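Clearing the Table Is Still a Hard Job

Claims about household robots tend to be made at the level of the whole task. Kullwood says its arm "tidies a kitchen." Zurkudton says its mobile unit "restocks a supply shelf." A task name of that sort hides most of the engineering, and a buyer who wants to know what the machine can do should ask about contact, packaging and light.

Contact is the best understood of the three. A two-finger gripper with flat faces handles rigid boxes well, provided the box is narrower than the opening and stands high enough to be pinched. Thin items lying flat are worse. The fingers have to come down almost to the surface, and a few millimeters of height error means either a missed grasp or a collision with the table.

Packaging is harder. Shops and homes are full of clear plastic: trays, sleeves, blister packs, film that has wrinkled in handling. A depth camera reads such material poorly or reads the contents behind it. The planner then aims for a wall that is nearer than it thinks. Film also shifts when squeezed, so a grasp that looks sound at contact can slip during the lift.

Light gets the least attention. A shiny tabletop returns a bright patch that moves as the camera moves, and wood grain supplies plenty of long edges that have nothing to do with any object.

Red packaging and clear plastic on pale wood, with glare on the tabletop:

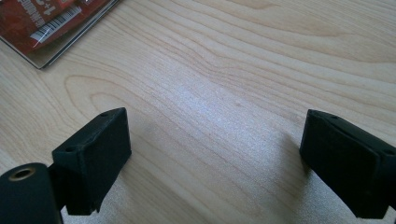
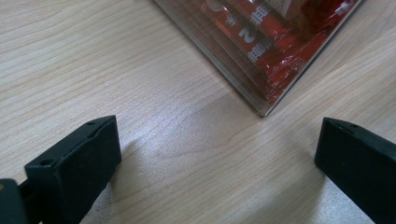

My own numbers come from the Carrasco workshop, where we ran 635 pick attempts last October with a Wulter arm and parallel fingers. Plain cardboard cartons were close to solved. Clear containers accounted for most of the failures, and the failures clustered in the afternoon, when the sun reached the bench. Closing the blinds helped more than retraining the model did.

A person doing this work loses almost no time to a bad grasp. The fingers feel the slip and adjust before the item drops. Our arm had to back off, take a new view and plan again, and up to 100 seconds could pass before the next attempt. On a shop floor that delay stops whatever comes after it.

I would accept the word "tidies" from a vendor who published results by material and by lighting condition, with failed grasps included. Until then the fair claim is a narrow one - these machines can move known, opaque, rigid goods in a controlled room. That has real value in a warehouse. In a kitchen it covers perhaps the cereal.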